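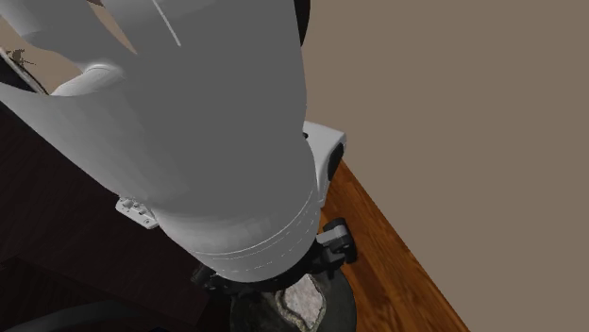

4.2 When is white still white?

Our catalog corpus holds 3,107 paint names, of which 1,021 were sold as some kind of white. This is more whites than most people will need. Letarico alone offers one named after fog, one after morning fog, and one after a coastal town that presumably has fog. Sastitz prefers dairy products.

The trouble for a study of color words is that a paint chip is flat and a wall mostly is too, while the things people call white in daily life have corners, folds and bulges. A matte white surface picks up soft gray shading wherever it bends away (Figure 3), and hardly any speaker would say that it is white in one place and gray in another. They say it is white and get on with their day. Paint buyers do the opposite. They hold a chip against the wall, tilt it, squint, and report that it has "gone green."

We therefore kept two questions apart. The first asked people to name the color of a painted object; the second asked them to name the color of a chip placed flat on a table. For objects, "white" with no further comment was the usual reply. For chips, the same people reached for cream, chalk, eggshell, bone and, in one reply we have been unable to code, "dentist." The Festska color list, which we used for coding, has no entry for dentist.

Shop talk made matters worse. We asked 57 of our participants to match catalog names to chips, and they did so with great confidence and little success. Names with a food in them were placed among the yellower chips whether or not they belonged there. Names with weather in them were placed anywhere. Two of the Kwok whites were told apart only by the person who had recently painted a hallway with one of them and regretted it.

We take this as weak support for the view that catalog names describe a mood and leave the color to the chip. Section 4.3 turns to beige, where agreement was lower and tempers were shorter.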